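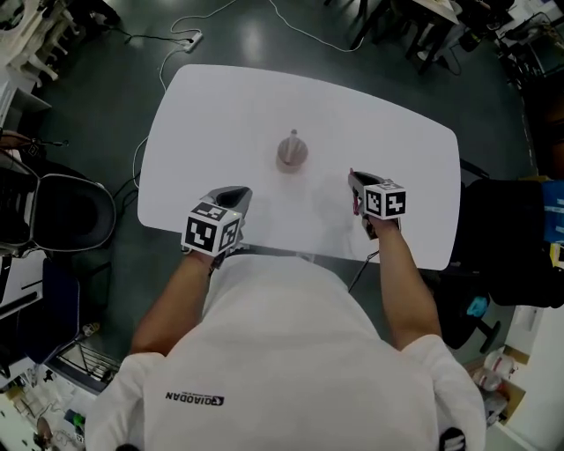
Fig. 13. Table with rounded corners, small conical piece placed near the middle.

4.2 Placing the table

1. Stand the Penilik table on a level floor. Leave enough room to pull a chair out on each side.
2. Turn each foot until the top no longer rocks.
3. Lay the power strip on the floor beside the table. Do not stand it on the tabletop.
4. Run mains cables along the floor, clear of chair legs and castors.

CAUTION: Cables crossing a walkway must be covered before the table is used.

5. Wipe the top with a damp cloth and dry it. Do not use scouring powder on the glossy surface.
6. Set small items down away from the edge. Lift them to move them; dragging marks the finish.

NOTE: Spare chairs may be stacked against a wall. For replacement feet, quote part 756.

Shares 21 | Comments 0
© Jonico. Contact | Back to top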